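The Great Brick Sort: A Gallery

Every August the play corner at Illstead gets its reckoning. Twelve months of small hands have done their work, and the big toy bricks have drifted into the puzzle box, the paint drawer and, on one occasion, the kettle. Somebody has to put them back by color. Last year I said I would never do it again, so naturally I am the one writing this page.

The method has not changed. You tip out a heap, you put the blue divided bin behind it, and you feed red, yellow and green into their own compartments until either the heap or your patience is gone. We do it in small batches because the one time we tipped out everything at once, Said Hegazy lay down on the floor and declined to get up.
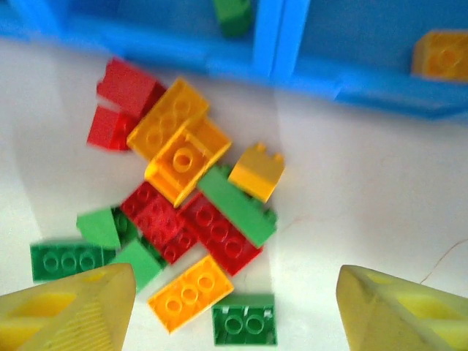

Small batches have another advantage, in that you get to finish something every few minutes. I recommend this to anyone who has ever tried to clear out a garage. The full inventory, according to the sheet inside the cupboard door, is 300 bricks. The sheet was written by an optimist and I have never tested it.

Color was not the obvious choice. Verna Ostrowski argued for sorting by size, and made her case over most of a Wednesday lunch. Her point was that children building a tower want a long brick and couldn't care less whether it's green. My point was that we had three compartments and three colors, and that I wanted to go home by 4. We went with color. She has been very gracious about it and brings it up only when I'm in the room.

The bin itself deserves a word. We have been through two others, both lidded, both beautiful in the catalog, and both abandoned when it became clear that a lid is just a place to put more bricks. This one is open on top and has dividers. It has no features whatever and I'm very fond of it.

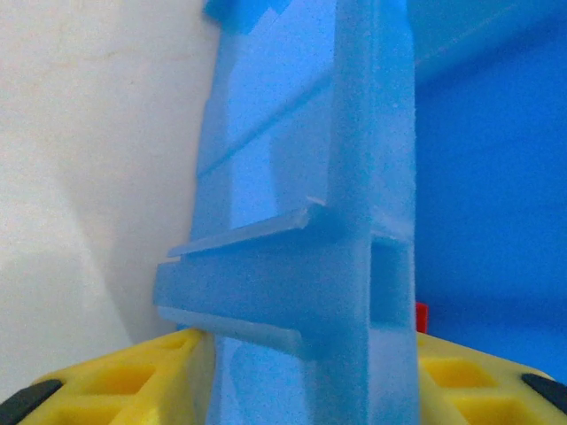 Do the bricks get washed before they are sorted?

We wash them afterward, one color at a time, in a mesh bag in warm soapy water, and leave them on a towel overnight. Washing them first means sorting wet bricks, which squirt out of your fingers and go under the radiator. Said still believes it could work.

On to the business end. Reds went first this year, for no better reason than that red is the color you notice. Yellow is where the arguments begin, as the yellow bricks come from at least three different sets and some of them are closer to orange. Our house rule says that if two people say yellow, it's yellow. Verna calls this the end of standards. Araújo, the shop where we buy our replacements, lists the same brick as "sunflower," so I don't think they want to be involved either. 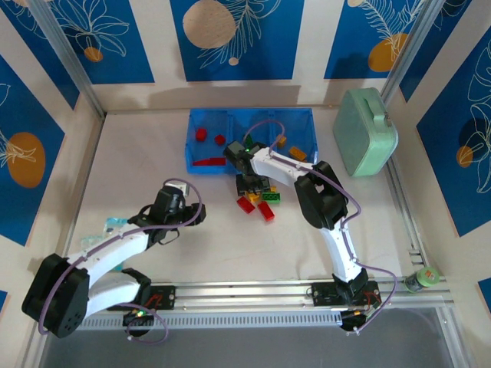
Reds on the left, greens in the middle, and the disputed yellows on the right.

Green is the restful one. A green brick is a green brick, even the dark ones, and you can drop it in the middle and think about dinner. I like to save a few for the end of a batch, the way some people save the crispy potatoes.

The rules on stuck bricks are stricter. If two are joined and they match, in they go as they are. If they don't match, they come apart, and teeth are not to be used. This was put in writing after an afternoon I have promised not to describe, although I will say that the dentist was very interested. 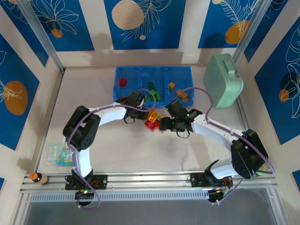

We reward ourselves between batches. The going rate used to be one cookie per batch, until it was noticed that the batches were getting smaller. Now it's a cookie when the kettle boils, and people watch the kettle instead.

By the last count there were 67 bricks that belonged to none of our sets, from the pale pink ones to a wheel with no axle. They live in a shoebox marked MISC in Verna's handwriting. She has started sorting them by size.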